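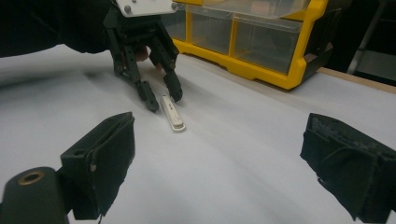
Rullport: If you are running two handhelds over one sheet of paper, the first thing I would check is whether the pads match. Ours did not, and we lost most of a session before anyone measured them. One pair had picked up enough wear that the contact face sat lower than the CAD said. Every width value from that hand was off by the same amount and the policy learned it.

torque_ledger: Thread is for the student build, second semester group. Status so far: both handhelds are assembled and the linkage moves freely on each. Task set is small parts pick and place into the Clostitz drawers, plus a two-hand pass. Target is 379 usable demonstrations by the December review. We have 64. Questions are (1) pad material, (2) whether to keep the white paper on the table, (3) how to log finger width without adding a second cable.

Rullport: 64 usable or 64 recorded?

torque_ledger: Usable. Recorded is higher. We threw out 33 for tracking loss and did not keep good notes on the rest, which is on us.

mx_pinion: Tracking loss and white paper are the same question. A blank sheet gives the visual odometry very little to hold on to. If the camera is looking mostly at paper, features come from the organizer and whatever is at the table edge, and when a hand blocks those you are done. Take the paper off or print a texture on it.

Matusance: Disagree with taking it off. On bare wood, thin parts with low contrast to the grain were worse for us than tracking loss ever was. Paper makes segmentation trivial and you can replace it when it gets dirty. Tape markers near the corners and leave the middle plain.

mx_pinion: Their part is white. White on white is not trivial segmentation. The only thing separating it from the background is its shadow.

Matusance: Fair. Gray paper then. The argument for a plain surface stands.

torque_ledger: We picked the white stick on purpose as the hard case. The other parts are colored. I would prefer not to change the background halfway through the data, so if we go to gray it has to be now.

Rullport: Then change it now. 64 is cheap to redo. 300 will not be.

halfnut: On pads. Fabric over foam is quiet and grips well for the first few weeks, then the edge starts to lift and fray, and the lifted edge catches on anything slim. You see it as the part rotating a few degrees at closure. Go to cast silicone, or cut a thin rubber sheet and bond it. Whatever you use, round the leading edge.

torque_ledger: Silicone was the plan. The mold we printed left layer lines on the contact face and the advisor did not like the finish.

halfnut: Layer lines on the contact face are fine. Ours have them and they help a little on smooth plastic. Sand it if the advisor insists, 2000 grit wet, but you will be there a while. Coarser is enough.

Taşdemir: I would not cast anything before the review. Replace the fabric with the same fabric, log the date, and swap on a schedule. If you change pad stiffness now, the closing force the operator feels through the handle changes too, and the old demonstrations stop matching the new ones. The students will squeeze differently.

halfnut: They are already squeezing differently from each other. Pad stiffness is small compared to that.

Taşdemir: It is a second variable on top of the first. With five operators you cannot separate them.

torque_ledger: Four operators. But I take the point.

Rullport: For (3), you do not need a cable. Put a small printed tag on each finger where the camera can see it through the full stroke and compute width from the tag distance. Calibrate fully open and fully closed at the start of each session. Takes a minute. Check that the tags stay in view at full open - that is where it usually fails.

mx_pinion: Seconding tags. Matte print, no tape over the top. Glare will cost you frames.

torque_ledger: Is there a problem if the other hand's tags come into view during the pass?

Rullport: Only if you reuse IDs. Give each hand its own pair and filter by ID.

Matusance: Also decide who closes first in the pass and write it down. Our first batch had both orders mixed and the model hesitated in the middle. It would bring both grippers over the part and hover.

Taşdemir: Mixed orders are not wrong in themselves. You need enough of each. At 379 total they do not have enough of each.

Matusance: That is what I said, with more steps.

torque_ledger: OK. Plan for the next lab slot, Oct 13, 2023: gray paper with taped markers near the corners, new fabric on all pads (same stock, dated), finger tags with separate IDs, right hand closes first. The 64 go in an archive folder and the count restarts. halfnut, could you post your mold file anyway? We may try silicone after the review.

halfnut: Will upload it tonight. Draft angle is too shallow on one side, add two degrees before you print.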